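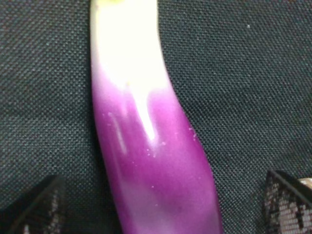
Long eggplant on the dark gray cloth, white going to purple.

Grinditz Produce Notes - README

Last updated: 28 January 2019

Notes + pictures of vegetables, sorted by kind. Started as a seed-swap list, got out of hand. Kept by Rania Sleiman.

What's in it
- 3204 pictures, one vegetable or fruit each
- notes.csv, one row per picture: kind, main color, second color, skin, marks
- colors.txt, the color words we use. Please stick to them

Eggplants
Messiest folder by far. Rules so far:
- main color = whatever covers more of the skin you can see. Shine is not a color. If a pale patch might be glare put "white?" with the question mark
- bicolor goes in second color, don't write "mixed"
- shape: straight, bent, S-bend, round. Only go by the part that shows
- stem not showing = leave stem blank, do NOT put "none"
- little white specks on the skin go under marks as "specks". Not "mold", not "dust", we don't know wich
- faint lines running lengthwise = "streaks"

Variety column is empty for most of these. Don't guess from color. The 30 rows marked Sayegh came with seed packets so those are ok.

Known problems
- peppers and chilis overlap, 4 rows are in both
- squash weights are missing, still looking for the sheet
- older rows say "violet", newer say "purple". Same thing, will fix in June

Use it for whatever, just keep the notes file with the pictures. Corections welcome.

Comments

fleneo: is lilac a color or do I put purple?

Rania Sleiman: purple. lilac isn't in colors.txt

flimus: got more long eggplants from the garden if you want to get to 4000

Rania Sleiman: yes please, plain cloth under them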